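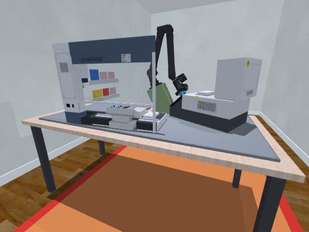
*Cell 2 in the layout model, enclosure on the left, large instrument on the right*

**Ticket:** Plate handover stops, operators must stand by
**Site:** Provness, sample preparation
**Opened:** Jul 17, 2021
**Status:** open, workaround in use

**Problem**

Since the last update of the Umix scheduler, the cell stops between the enclosure and the large instrument. The arm goes to its waiting position over the work area and the screen shows "handover not confirmed." Somebody has to press Confirm, and then the run continues normally. It happens mostly on the evening shift, when the queue is long.

Before the cell came, two persons did the pipetting by hand and they knew always which plate was where. Now one person looks after the cell and also does the labeling in the next room. When the cell stops, this person must leave the labels, change gloves, confirm, and go back. The operators asked me to write this clearly, because in the first report it was only called "minor delay."

**Checked so far**

1. Restarted the scheduler only. No change.
2. Restarted scheduler and arm controller together. The first three runs were good, then the same stop again.
3. Raised the handover timeout from 20 to 180 seconds. The stop still comes, only later. I have put the old value back, as a long wait is worse for the samples.
4. Compared the taught positions with the layout model. The enclosure and the instrument are both on the breadboard as in the model, and I found no difference in the coordinates.
5. Cleared the run history, which had more than 4,000 entries. The screen became faster, but the stop is the same.

**Answer from Flalletti support**

They think the confirm message is sent before the scheduler is ready to listen, and so it is lost. They ask for a log with detail level high. I sent it the same afternoon. Please note that with this level the disk fills quickly, so it must be set back after each test.

**Workaround**

- Run at most two methods in one queue.
- If the message appears, look first if the gripper is open. Only then press Confirm.
- Do not reach inside the enclosure while the run is paused. Paused is not the same as stopped.
- Write the time in the paper log, also when it was short.

**Open points**

- The alarm cannot be heard in the labeling room. Dvořáček has offered a second signal lamp, price is not yet received.
- The evening operator had no training for recovery, only for start and stop. I ask that this is planned before August.
- Who may confirm when the trained person is on break? At the moment there is no rule, and people are afraid to do it wrong.

I will write again when the log is analyzed. Please do not close this ticket before.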